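Asinberg (video game)

Asinberg is a browser-based fighting and strategy game developed by Matoušek, a small studio founded by Lenka Hrubý and Čestmír Ďurica. Two teams fight for control of a mining town in 1871. The game can be played alone against computer teams or online with up to 18 players in a match.

Gameplay

Each match takes place on a side-view map made up of tunnels, rooftops and rail yards. Players pick one of four classes (digger, guard, runner or medic) and try to hold the mine office until the clock runs out. A standard round lasts 90 seconds. If neither team holds the office at the end, the round goes into overtime and fallen players no longer return.

Movement uses the arrow keys, and two other keys handle attacking and picking things up. Weapons are found on the map and break after a set number of hits. Thrown objects do less damage but knock opponents off ledges, a common way of scoring in the rooftop maps.

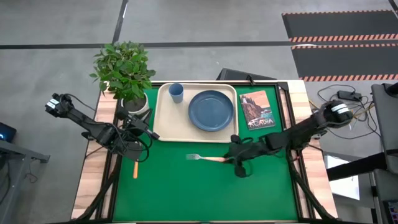 Tray with a cup and plate, and a fork on the green table surface.

Between rounds, players spend coins on food at the canteen. Meals restore health or raise running speed for the next round. Coins do not carry over from one match to another, so most players spend everything before the final round.

Game modes

Office is the standard mode. In Payday, each team escorts a wagon to the bank while the other tries to tip it over. Last Shift has no teams and ends when one player is left. A training mode with no time limit was added in October, along with an option to slow the game down.
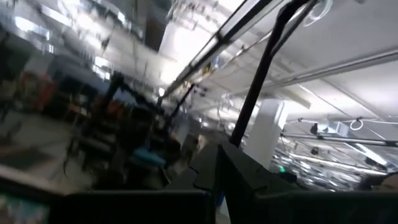
Development

Hrubý and Ďurica began work on the game under the title Pikholm, the name later given to its first map. The early version was turn-based and used a board of square tiles. This was dropped after testers found the turns too long, and the fighting system was rebuilt from scratch.

Music was written by Dagmar Urban, who recorded most of it on accordion and upright bass. Trinh Diệp drew the characters and backgrounds. The game runs on Utix, an engine the studio also used for two earlier puzzle games.

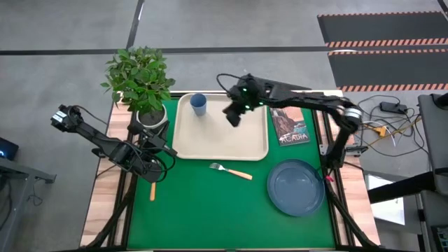

Maps

The game was released with 12 fewer maps than it has now. The current total is 32, including several made by players and later added to the official list. Rozália Čierny designed the best known of these, Lower Shaft, where the lights go out at fixed points in the round.

Ranked matches use a smaller set of maps that changes every Tuesday. Pikholm has been in the set since release and is the only map with a working elevator.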